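In defence of the plain white room

I have spent a good part of my working life in rooms that somebody else chose, and I have come round, rather slowly, to the opinion that the best of them are the dull ones. My nephew laughs at me for this. He likes exposed brick and hanging lamps, and when his firm, Stetitz, was looking for somewhere new he sent me picture after picture of old mills with rusty pulleys left up for charm. Lovely places for a dinner, I told him (and I meant it!), but have you tried reading a label in there at four in the afternoon?

What I want from a working room is mostly overhead. I want tube lights, several of them, spread out so that my own shadow doesn't fall on whatever I am trying to do. I want a ceiling I can forget about, and a fan too, if the climate asks for one. And I want tall windows with roller blinds on them, the ordinary pale sort that come down with one tug and don't need dusting slat by slat. I worked for 11 years behind slatted blinds at Ferero and I could still tell you which cord was knotted. 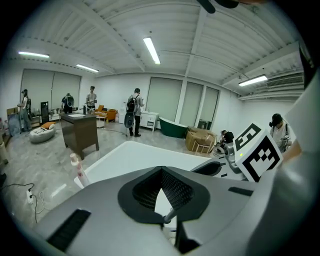
Ilaria Parisi wrote to me after I'd aired some of this in May, and she thinks I let blinds off far too lightly. A room with every blind down, she says, might as well have no windows at all, and she would gladly put up with a bit of glare on her papers if it meant knowing whether it was raining. She would also like me to stop being so kind about white walls, which in her view look tired within 3 years and cost a fortune to keep fresh.

I do take the point about the rain. There is something sad about a fine tall window that is never looked out of, and I'd never argue for keeping the blinds down from morning till night. But light that stays the same is a real comfort when you have small, fiddly work in front of you, and a blind can always go up again at lunch. As for the walls, well, paint is paint. Brick gets dirty too, it just hides it better.

Floors are where I expect to lose the rest of you. I like a pale tile, even one of those marble-patterned ones that people call cold. A dropped screw shows up on it, mostly, and a mop takes care of the rest. Then give people space to stand up and walk about with their bags on their backs without knocking into one another – I would swap any number of handsome armchairs for that.

My nephew has signed for the mill, by the way. I am giving him a desk lamp.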